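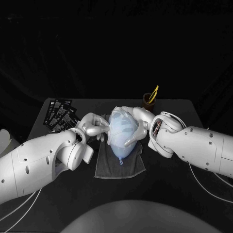 November update: where we are on the Lostau equipment budget

Hi all,

You asked for a short one this time, so I'll try, though the spending questions have piled up a bit and I'd like answers on a few of them before the next call. The work itself is moving along nicely! The two-arm setup is on the sheet mask task now, with a balloon standing in for the head, and I'm happier with it than I was with the flat-surface tasks we wrote into the original plan. A mask is thin, damp and floppy and it folds over on itself if you look at it wrong. It asks for a lot more from the fingers than picking up blocks ever did, and it's teaching us what we should be paying for next year.

What we've spent so far

The biggest line was the hands, as you know, and that's all closed out. Since the last report I've mostly bought small stuff: masks, balloons, towels, spare screws for the arm covers, cable ties (so many cable ties). I set aside 1650 dollars for consumables for the whole Lostau project and we're still inside it. Masks are the part that goes fastest. Once one has been opened and handled a few times it starts to dry out, and then it behaves like a different material, so we can't stretch them as far as I'd hoped when I wrote the budget. Balloons cost next to nothing.

I'd like permission to move leftover travel money into consumables if we need it. I don't think we will, but I'd rather ask now than in a panic later.

Fingertips

Okay, the big one. Pinching the edge of a mask comes down to what the fingertips are made of, and the ones that shipped with the hands are pretty hard and pretty slick. I got two quotes for softer replacement tips. Druler will do a full set with a five-week lead time and they'll let us send back anything we haven't mounted. Raju is cheaper per set, but they want a minimum order, and I don't love committing to that before we've tried a single one.

My recommendation is to buy one set from Druler, run it for a month, and then decide whether the bulk order from Raju makes sense. It costs a little more up front. If the softer tips wear out quickly we'll know before we own a drawer full of them.

Tactile sensing

In the original proposal I asked for 3000 dollars for fingertip sensors and you (fairly) wanted to know what we'd do with them. I have a better answer now. A wet sheet weighs almost nothing, so the motor readings in the fingers don't tell us much about whether we've got hold of one layer or two, or none. The cameras help, right up until a hand is in the way, and on a task where both hands crowd around something balloon-sized that's a good part of the time.

I'd still wait on this one. The sensors have to fit the new tips, so ordering them first would be backwards. Please keep the 3000 where it is and I'll come back with a proper quote once the tips are settled.

Cables

Not glamorous! The cables coming off the forearms need better routing. They hang loose under the arms at the moment, and I'd like clips and sleeves on both sides before we start running longer sessions. Foltero sells a kit that's made for this kind of arm. It's a small purchase and I can do it under my own limit, so I'm only mentioning it because it'll show up as a new vendor and I know accounting likes a heads-up.

Spares

We don't have a spare hand. I keep bringing this up, sorry. If one goes back for repair the whole station stops, because there's no version of this task that works with one hand: something has to steady the balloon while the other side deals with the mask. A full spare is out of reach this year and I'm not asking for it. What I am asking is whether we could look at a service plan that includes a loaner. I've requested pricing and was told six weeks for a written offer, so it'll land in the next report.

Schedule

We're a little behind on the number of sessions I promised for this period and about where I wanted to be on everything else. Most of the lost time went into setup between attempts. Changing the balloon, laying out the towel and opening a new packet all take longer than you'd guess, and I budgeted for them as if they were free. For next year's plan I've put in a few paid hours a week for someone to handle station prep, so the person running the arms can stay on the arms.

What I need from you

A yes or no on the Druler set, please, the sooner the better given the lead time.

An okay on moving travel money into consumables if it comes to that.

Your thoughts on the prep hours. They're under staffing in the draft budget, and I can move them under equipment operations if that's easier to get through on your end.

I'm around most mornings if you'd rather talk it over by phone. The updated spreadsheet is in the shared folder, with the new lines at the bottom of the second tab.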